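Lunch at one o'clock

I changed jobs in June, and the thing that has changed most since then is lunch. The work is much the same as before. I still check other people's timetables for mistakes, and I still get the blame when the Clustholm ferry is listed as leaving before it arrives. But at my old place I ate at my desk for more than 4 years, with one hand on the mouse, and now I don't.

The new office is in Tultport, up two flights of stairs from a shop that sells rope. On my first morning Gert Mthembu showed me where the fridge was and told me that lunch was at one. I took this to mean that people generally stopped at one. What he meant was that at five to one somebody lays the table, and at one everyone sits down.

I didn't like it to begin with. I had brought a cheese sandwich in foil and was sitting between a man with a flask of fish soup and a woman with three matching tubs. I ate too fast and then had to sit there. Nobody gets up until twenty past, unless the phone goes.

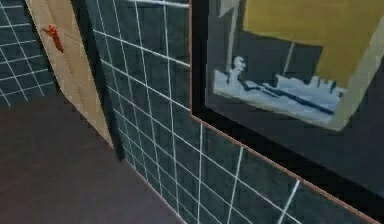

Teal tiles, cream door, orange-red handle.

By the second week I had started cooking for it. I'm not a good cook but I can do things in one pot, and one pot done in the evening gives me two or three lunches. Lentils with carrots and a lot of black pepper. Rice with peas and whatever sausage was going cheap. A potato salad that was better on the second day than the first. I worked out that the old sandwiches from the shop by the station were costing me the better part of 70 a month, counting the crisps, and the lentils cost next to nothing.

The rules took a while to learn, as none of them are written down. Work talk is allowed until everyone has sat down and then it stops. You can read if you are reading something out. If you take the last of the bread you buy the next loaf, and Cerkum rye counts as a loaf but the small crackers don't. Oluf Oddsson once brought in a microwaved kipper. He has been asked to eat kippers at home.

People ask each other odd things. I've been asked whether I would live on a boat, what my grandmother's first name was, and how you get candle wax out of a wool jumper (brown paper and a warm iron, which I knew, so that was a good day). Valdemar Lykkegaard spent most of one lunch on the drains at his sister's place. I can't say I enjoyed it all but I did remember it, and I couldn't tell you about a single lunch from the old job.
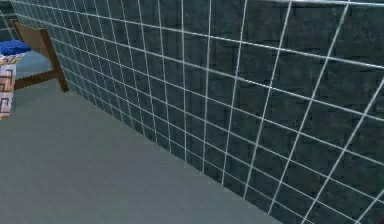
Credit: Shirin Akbari

There is a cost. Twenty-five minutes away from the desk is twenty-five minutes on the end of the day, and my bus is at ten past five. If I miss it the next one is the 340, which goes round by the hospital and gets me home with the shops shut. I've missed it a few times. I've also noticed that I make fewer mistakes between two and three than I used to. I used to put the bad hour down to age.

Arnar Østergaard, who I worked with before, thinks the whole thing would drive him mad. He likes to walk at lunch with his headphones in and not speak to a soul, and he says a set lunch is just another meeting. I do see that. On days when I've slept badly I would rather sit on the harbour wall with an apple, and twice I've done it. Gert asked if I was well, and that was the end of it.

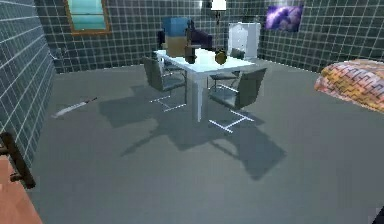
What I haven't sorted out is eating at home. I live alone, and in the evenings I had got used to having my plate on my knee in front of the television. After a month of proper lunches this began to feel a bit grim, so I've been clearing the end of the kitchen table and sitting at it. It's an old Gamage table with a leaf that sticks, and it is pushed flat against the wall, so I face the wall when I eat. A white one standing well out in the room at a slant, with the grey chairs put round it, would be far nicer to sit at, and I could look towards the window. My kitchen won't take that. I could turn mine end-on, though, and lose the leaf, and then there would be space for a second chair.

I measured up last night and it leaves a gap of 20 centimetres by the cooker, so the bin will have to move. I've asked my neighbour to help me lift the table. In return I said I'd make the potato salad – the one with mustard, not the one with egg.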